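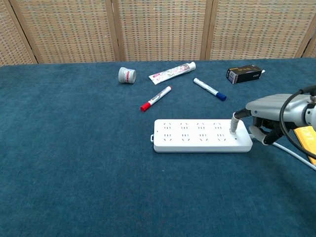
접이식 가리개

인쇄 | 이메일로 보내기
2024-10-25 | Fostora 생활용어사전 편집부

접이식 가리개는 여러 장의 패널을 경첩이나 끈으로 이어 세우는 이동식 칸막이이다. 바닥이나 천장에 고정하지 않으며, 패널을 지그재그로 꺾어 자립시킨다. 실내 공간의 구획, 시선 차단, 외풍 완화, 장식에 쓰인다. 한국어에서는 병풍, 가리개, 파티션, 스크린 등의 이름이 섞여 쓰이나 각 명칭의 범위는 일치하지 않는다. 병풍은 주로 그림이나 글씨, 자수를 붙인 전통 양식을 가리키고, 파티션은 사무용 고정식 칸막이까지 포함한다.

역사

접이식 가리개의 기원은 중국으로 본다. 초기의 것은 한 장짜리 목판을 받침대에 끼운 형태였으며, 여러 폭을 이은 형식은 그 뒤에 보급되었다. 한반도와 일본에는 늦어도 7세기 무렵에 전해진 것으로 여겨진다. 일본에서는 각 폭을 종이 경첩으로 잇는 방식이 발달하여 폭 사이의 테두리 없이 화면 전체를 하나의 그림으로 쓸 수 있게 되었다. 조선에서는 혼례, 제례, 회갑 등의 의례에 병풍을 두르는 관습이 정착하였고, 두 폭으로 된 소형은 따로 가리개라고 불렀다.

유럽에는 17세기에 중국산 칠기 병풍이 무역선을 통하여 들어갔다. 인도 동남부 해안의 이름을 따 코로만델 병풍이라 불린 이 제품은 해체되어 벽 장식이나 가구의 재료로도 쓰였다. 이후 현지에서 가죽, 직물, 벽지를 바른 가리개가 제작되었으며, 벽난로의 열을 막는 소형 방열판도 같은 계열로 다루어진다.

구조

기본 구성은 테두리 틀, 틀 안을 채우는 판재, 틀과 틀을 잇는 연결부이다. 틀은 세로대와 가로대를 장부맞춤이나 나무못으로 결합한다. 보급형은 나사 결합이 많다. 세로대의 두께가 얇을수록 무게는 줄지만 경첩 나사가 물리는 깊이도 줄어 연결부가 헐거워지기 쉽다. Bretelmont 규격서는 높이가 사람 키를 넘는 목재 틀에 두께 27mm의 세로대를 권장한다.

연결부는 한 방향 경첩과 양방향 경첩으로 나뉜다. 한 방향 경첩은 구조가 간단하나 꺾이는 순서가 정해져 있다. 양방향 경첩은 패널을 앞뒤 어느 쪽으로도 접을 수 있어 배치가 자유롭지만, 틈새가 넓어지고 부품 수가 늘어난다. 전통 병풍에서는 종이나 비단 띠를 엇갈려 붙여 양방향 경첩과 같은 기능을 얻었다.

재료

판재에는 다음과 같은 재료가 쓰인다.

종이와 직물: 가볍고 빛을 일부 투과한다. 찢김과 얼룩에 약하다.
엮음재: 등나무, 대나무, 왕골, 종이끈 등을 평직 또는 능직으로 엮는다. 공기가 통하고 무게가 적으나 올 사이에 먼지가 쌓인다.
목재: 통판, 합판, 살창 형태가 있다. 차폐성이 높고 무겁다.
금속과 합성수지: 의료 시설이나 작업장용으로 쓰이며 세척이 쉽다.

엮음재의 경우 건조가 심하면 올이 수축하여 틀에서 빠지고, 습도가 높으면 처지거나 곰팡이가 생긴다. 종이끈 제품은 물걸레질을 피하고 마른 솔로 턴다. 장마를 지낸 제품은 9월에 그늘에서 통풍시키는 것이 관례이다.

안정성

자립 안정성은 패널의 수, 폭, 꺾임 각도, 무게중심의 높이에 좌우된다. 완전히 펴면 지지면이 선에 가까워져 작은 힘에도 넘어진다. 반대로 지나치게 접으면 차폐 폭이 줄고 앞뒤 깊이가 늘어난다. 인접한 패널이 일직선에서 벗어난 각도를 꺾임각이라 할 때, Winness 계열 제품의 설치 지침은 이 값을 최소 17도로 정하고 있다. 바닥이 고르지 않은 곳에서는 다리 밑에 고무 받침을 댄다. 창가나 출입문 옆처럼 바람이 드는 자리에는 하부에 추를 달거나 벽에 끈으로 묶는다.

음향 성능은 제한적이다. 위와 아래가 트여 있어 소리가 돌아 들어오며, 얇은 엮음재는 차음 효과가 거의 없다. 펠트나 흡음재를 붙인 제품은 반사음을 줄이는 데 목적이 있다.

분류

폭의 수에 따라 두 폭, 네 폭, 여섯 폭, 여덟 폭, 열 폭, 열두 폭 등으로 나눈다. 전통 병풍은 짝수 폭이 많고, 서양식 제품에는 세 폭도 흔하다. Tannous 분류법에서는 투과성에 따라 불투과형과 투과형의 2종으로 나누며, 살창과 성긴 엮음재를 투과형에 넣는다.

같이 보기

병풍, 발, 미닫이, 칸막이벽, 경첩

인쇄 | 이메일로 보내기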